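The morning shift at Marchal begins with a signature and a cup of coffee. The company prepares orders for small shops, canteens and petrol stations in the valley, and in its main hall there are 4,000 places on the shelves, each with its own label. For many years people walked between these places with a trolley and a paper list. Now the shelves on the north side are served by machines from Drorex, and the people who walked there have other work.

I visited three times before writing this. The first time I expected to hear mostly about lost jobs, and I heard about knees. A woman who has picked orders for nineteen years told me that in August, after her first full month away from the trolleys, she could climb the stairs at home without holding the rail. She was glad of it. She also said she missed the walking, and it took me some time to understand that both things were true for her.

The machines are good with boxes. A box has flat sides and stays where it is put. Bottles are more difficult, and so are bags, cables and everything that customers send back without its packing. For these goods the company asked for help from Fiston, a small workshop in Etlow which builds grippers and teaches them by hand. A person holds the gripper and does the task with it, many times, in an ordinary room with ordinary things standing where people have left them. The camera on the tool keeps a record of each attempt, and from these records the machine must learn to do the same.

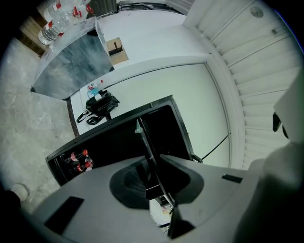

*The hand-held gripper in front of an open black cabinet, with three soda bottles in its lower corner.*

Four of the Marchal pickers now spend part of their week at Fiston with such a tool in their hand. The agreement with the workshop asks for 300 good recordings of one task before the next task can begin. It sounds easy. One of the pickers explained to me that it is the slowest work he has ever done, although each movement takes only a moment. On the trolley he took two bottles in one hand and was already looking at the next shelf. With the gripper he must look at one bottle, come to it calmly, close, lift and go away again. If he hurries, the recording is refused and he starts again.

He is proud of it all the same. When the people from the workshop could not decide how to take a bottle that stands close to its neighbour, they asked him. In nineteen years nobody from the office had asked his older colleague such a question, she told me with a small laugh.

The money is a more difficult subject. The pickers are paid the same for the recordings as for the shelves, but the old bonus for speed does not exist in the workshop. The union has asked for a fixed supplement in its place, and the talks were still open on my last visit. There is another question, which was put to me in the canteen by a young man who does not take part. When the machine can take the bottle the way his colleague takes it, to whom does this way of taking belong? The management answered me that the contract covers it. The young man has read the contract and is not satisfied.

In the hall itself the change is easiest to hear. The north side hums, and the south side still has voices. The two groups used to eat together at ten, but the machine side now takes its pause when the batteries are changed, half an hour later. Several people mentioned this to me before they mentioned anything else. The shift leader has promised to move the battery change in the new plan, and the plan should hang beside the coffee machine before the winter orders come.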